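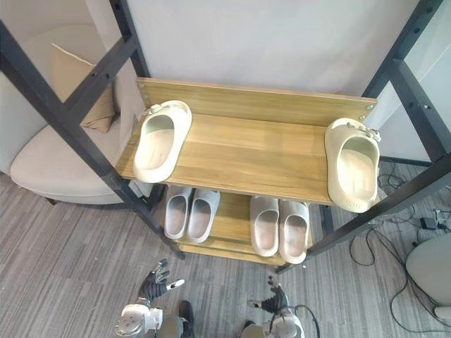
Virby two-tier shoe rack, light oak finish, with cream slides on the upper shelf and two pairs of slippers on the lower.

Virby Shoe Rack, 2 tiers

Open rack for hallways and entryways. The upper shelf has a raised back board along its far edge. The lower shelf is narrower and sits close to the floor — best kept for slippers and other low footwear.

Specifications
Width: 90 cm
Tiers: 2
Finish: light oak, wood grain on both shelves
Fixing: screws, supplied

Assembly
Fit the back board to the upper shelf before tightening the end screws. Check that the rack stands level, then tighten fully.

Care
Wipe with a damp cloth and dry. Do not use abrasive cleaners.

Delivery
Ships flat from the Bremen warehouse. Spare screw sets are listed under Virby Parts.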